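An Afternoon at the Engelbrecht Open House

Every August the Engelbrecht building opens its doors, and this year I finally got there in time for the whole thing. If you've never been, go! It's free, the parking lot is across the street, and you can wander from the old part of the building (there's a 1738 carved over the archway) straight into the newer classrooms at the back without anybody hurrying you along.

I started in the front hall, where the Butero people had the coffee going and a stack of floor plans on a chair. The plan is a bit hopeful, I have to say. It shows a staircase I never found. But the arrows on the walls were good, and by 2 I was on the back corridor, which was what I'd come for: the sorting and tidying rooms run by Trikton.

Sorting sounds like a dull way to spend an afternoon. I loved it. The idea is simple. Small things are set out on a table, and they get picked up one by one and put away in a box or a bin. Trikton keeps a collection of almost 1000 little objects for this, stored in drawers by color, and you're welcome to pull the drawers open and poke around. I found buttons, corks, shells, a doorknob and a whole drawer of nothing but green.

The things on the tables were even better, because somebody had clearly had fun choosing them. My favorite was a knobbly clump of beads in teal and white, the kind of thing you want to pick up the second you see it. It shared a table with a coral-red and pink piece curved like a hook, and a smooth cream-colored oval that I kept going back to look at.

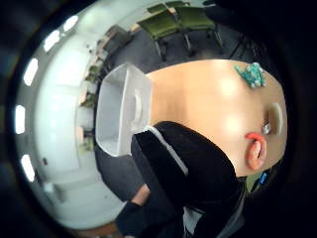
Beads, a pink curve and a see-through box at the end of the table.

I like those frosted boxes, by the way. I have a few at home for craft supplies, and they're great until you forget which one has the scissors.

What surprised me was how restful it is to watch. No music, no countdown clock, just one object and then the next. I stayed far longer than I meant to and let my coffee go cold. A family next to me had started guessing which thing would be picked next, and they were wrong every single time and delighted about it.

The rooms themselves are plain in a nice way: white block walls, long wooden tables, green chairs. I'm a sucker for a green chair. The bins are gray fabric with loops for handles, and I came very close to asking where they buy them. A yellow speckled thing, something like a small potato, got plenty of attention too.
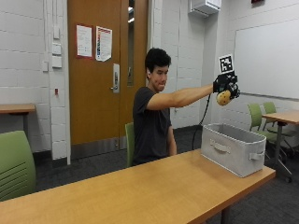
The rest of the building

Down the hall, Vitier had a paper-folding table where you could make your own storage box from a single sheet. Mine leans, but it holds paper clips. They'd put out 200 sheets and were down to the brown ones when I sat down, so go early if you want blue.

The courtyard is worth ten minutes as well, mostly for the pear tree and the bench under it. Bring a sweater for the old wing, which stays chilly even in summer. The café closes at 4 and the cheese rolls were gone before that. I had the plum cake instead and would happily have it again.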